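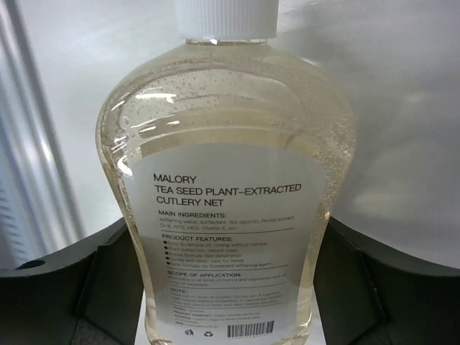 Bottle of dish soap, mid-grip.

About Wunard
March 8, 2024
By Kourosh Yazdani

Hi, and thanks for clicking on the page everybody skips! I'm Kourosh, I started Wunard, and I still answer most of the email myself (slowly, sorry). We make one thing, a two-arm tabletop robot station called the Ididard, and we sell it to people who want to find out what a pair of arms can do with ordinary household stuff before they spend serious money on a bigger system.

I came to this from packing. My first real job was at Hosseinzadeh, a family grocery wholesaler, where I spent my days putting bottles into bags and bags into crates, and I remember thinking that surely a machine could do this. Then I tried to build one in my garage and found out why it was still me. Bottles roll. Bags flop over. Labels are shiny and confuse the camera. I got completely hooked on it, and I've been working on the same silly problem ever since!

The Ididard is what came out of all that. You get two arms on an aluminum rail, a white tabletop, grippers with a camera at the wrist, and the panels that go around the sides. We bolt it together and check it at our shop, then ship it in a crate that two people can carry if they like each other.
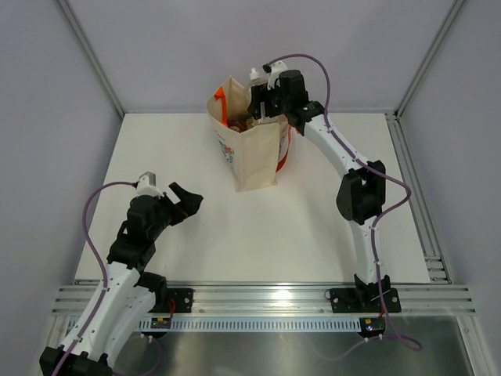
Right arm at the tote bag, left arm over the open table.

The bag job is the one we get asked about most. A canvas tote is a tough thing for a gripper to deal with because it changes shape whenever you touch it, and whatever is inside shifts too. If you're thinking of buying a station, ask us for a bag demo. We'll run it with our things or yours, and you can mail us a box of whatever you sell (no glitter please, we've learned).

A station runs $3,000 to rent for a season, and you can put $2,000 of that toward buying it if you decide to keep it. Most people do decide to keep it, or at least they stop answering when I ask for it back. Setup help is included, and so is a video call with me where I talk too much. 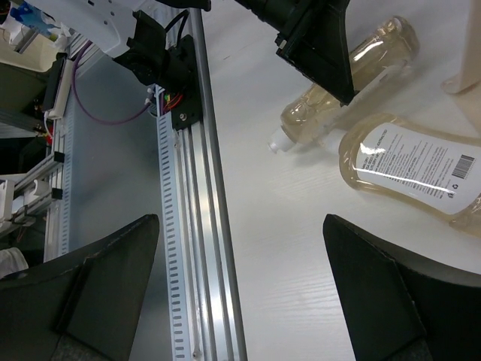 What we're like to work with

We're a small shop and we like it that way. If something breaks you'll talk to a person who has had that exact part in their hands. We send out spare gripper fingers in pairs, we keep cables in stock, and we won't make you buy a service plan to get a screw.

We're also pretty picky about what we promise. Clear bottles are still hard, especially lying down, and I'd rather tell you that on the phone than have you discover it on your own table. Our friends at Furnska, who sell kitchen goods, have had a station for a while now and they send us a grumpy list every month. I love that list. The latest one has a whole paragraph on pump caps, and they're right about all of it.

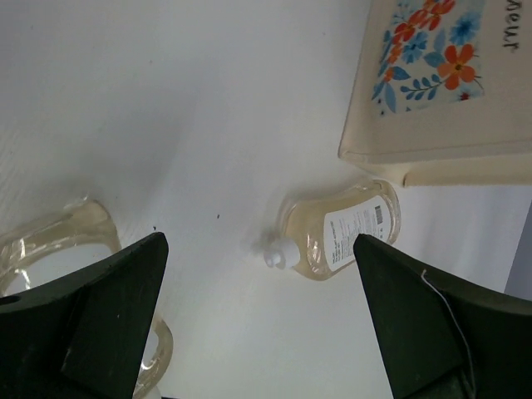

Our shop, March

It's been a busy stretch over here. We're working on a softer way of closing the fingers, so a bottle doesn't get nudged away at the last second, and if it works out it'll go to everyone who already has an Ididard at no charge. We're also rewriting the setup guide, which I wrote the first time at two in the morning and it shows.

If you'd like to visit, please do! Knock loudly at Unit 982, there's coffee, and bring something awkward for the arms to pick up.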